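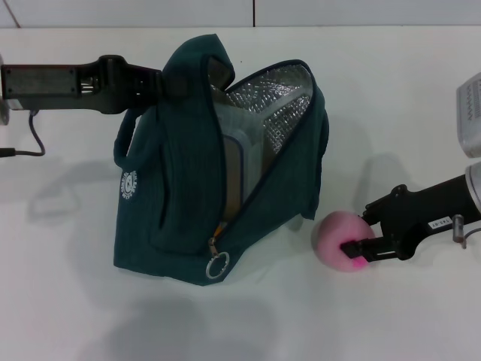
Jobs and Work for Curious Kids

What is an apprentice?

My grandpa learned to fix boilers when he was very young, and he learned it by following another man around and handing him wrenches. I used to think that was a funny kind of school. Then I found out it has a name! He was an apprentice.

An apprentice is a person who has a real job and is learning how to do it at the same time. You work next to somebody who already knows the trade, and you get paid while you learn. The pay is smaller at first and usually goes up as you get better. Most apprentices go to classes too, maybe one or two days a week, because there is math in plumbing and science in baking bread (lots of it).

I wanted to see it for myself, so I went to Kaczmarczyk, a furniture repair shop in Otness. Irena Gajewski has been an apprentice there since October. She showed me a chair she was gluing back together, and she let me hold the clamp – it's heavier than it looks. Her first week was mostly sweeping and sharpening things. Now she gets to take whole chairs apart.

Her teacher is Bogumił Dudek. A person who teaches an apprentice can be called a mentor, or in some trades a master. He told me he has taught 15 apprentices and that 9 of them still fix furniture. One went off to build stage sets, and he sounded pretty proud of that.

How long does it take? That depends on the job. Some apprenticeships last a year, and some last five. At the end there is often a test, where you have to make or mend something while a person watches you do it. If you pass, you get a certificate.

Can you be one now? Sorry, you have to wait! In most places you need to be a teenager at least, and for some jobs you have to be 18. But you can ask grown-ups how they learned what they do. I asked my bus driver, my dentist and the lady at the bakery, and I got three totally different stories.

Words to know

Trade: a job that takes a special skill, like carpentry or plumbing.
Mentor: someone who teaches you and helps you along.
Certificate: a paper that shows what you have learned to do.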